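The big shop, and why I was looking forward to it

I have a confession that will surprise none of you who have been reading for a while. I like a big supermarket. I like one so much that when my cousin Tamsin Okafor rang in April and asked if I could help with the drinks for her mum's seventieth, I had my shoes on before she'd finished telling me who was coming.

The party was out at Helerbridge, in the hall behind the bowling club, and the guest list had got away from her in the usual manner. It began as a family lunch. Then it was family plus the choir, then the choir's husbands and wives, and then my aunt remembered her old neighbours from the Fullow days and of course they had to come too. Fifty people, most of them over sixty and all of them, in my experience, thirsty. Tamsin had the food sorted (her brother was doing the barbecue, bless him, and there was a cake coming from a friend) so that left me with the fizzy things, the juice, the cups and the ice.

I have firm views about loading a trolley, which I got from my dad, who packed a caravan every January as if it might be inspected. Big bottles go in first and they go in lying down, side by side across the basket with all the caps facing the same way. If you stand them up they topple at the first corner and take the chips with them. Lay them flat and snug and you've got a sort of floor for everything else to sit on, and it's easy to see how many you've got when you're trying to remember the list you left on the kitchen bench.
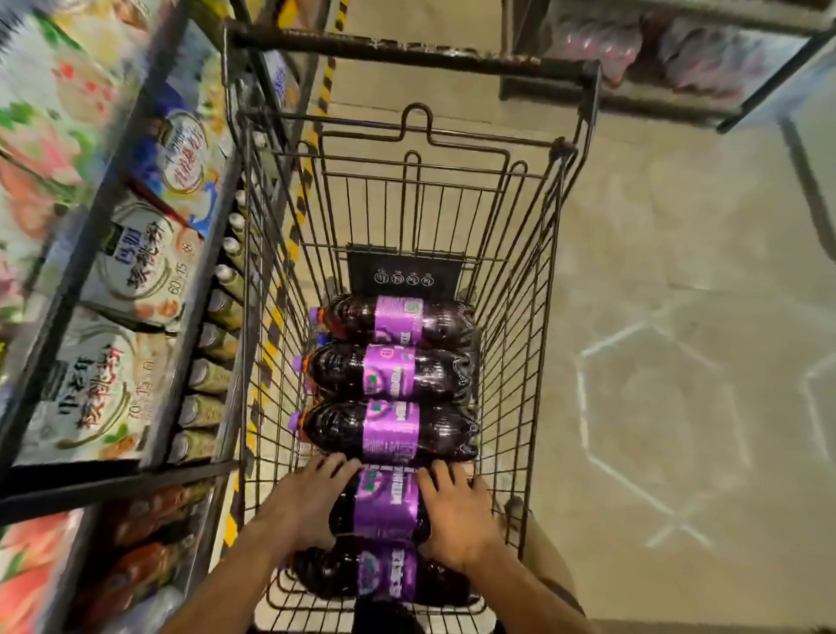 The other thing Dad taught me was to give each one a bit of a press as you go, so it settles before the next one goes in. Tamsin thinks this is hilarious. She is a thrower. She once put a watermelon on top of a dozen eggs and was cross with the eggs. We have shopped together since we were teenagers and I still go back and rearrange things when she wanders off to look at candles.

There's the question of how much to buy, too, and I always get stuck on it. My aunt doesn't drink anything dark and bubbly, the kids would drink nothing else if you let them, and the choir people like a plain mineral water with a slice of something in it. I went heavier on the soft drink than I would for my own place. It keeps, and whatever comes home again can go in the cupboard for the next birthday – there's always a next birthday in our family.

What I really enjoy about these trips, though, is the wandering. I don't get to the big shops much now that we're out at Findwood. Our local is two aisles and a freezer, and I love it dearly, but the floor is lino and the lino is older than I am. So I do notice a nice floor when I meet one. I'm forever stopping to look down at tiles in banks and hotel foyers and old arcades, while whoever I'm with walks on talking to nobody.
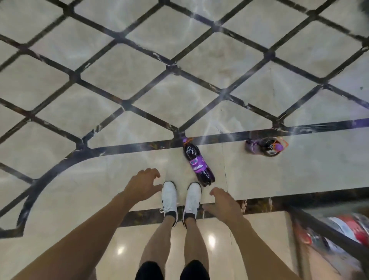 My gran was the same. She cleaned offices in the Achterberg building for years and she could tell you which floors showed every footprint and which ones forgave you. She liked a patterned stone best, with a dark line running through it, and said it was a pain to polish but worth it when the lights came on. I think of her whenever I see a border that curves around at the corner, as somebody had to cut those pieces to fit and get them to meet up, and most of us push a trolley straight over the top.

Anyway! The drinks got to Helerbridge in one piece, in the back of my car under a picnic rug, with the cups wedged down the side. The ice we bought on the way, and I'd do that again, even though the servo charged like a wounded bull for it. My aunt made a speech she had promised not to make. The choir sang two songs and then a third that they hadn't rehearsed, and you could tell, but everyone joined in by the chorus.

We came home with 4 bottles unopened, so my sums were fairly good, and Tamsin has already asked me to do the same for Christmas. I've said yes, provided she lets me pack.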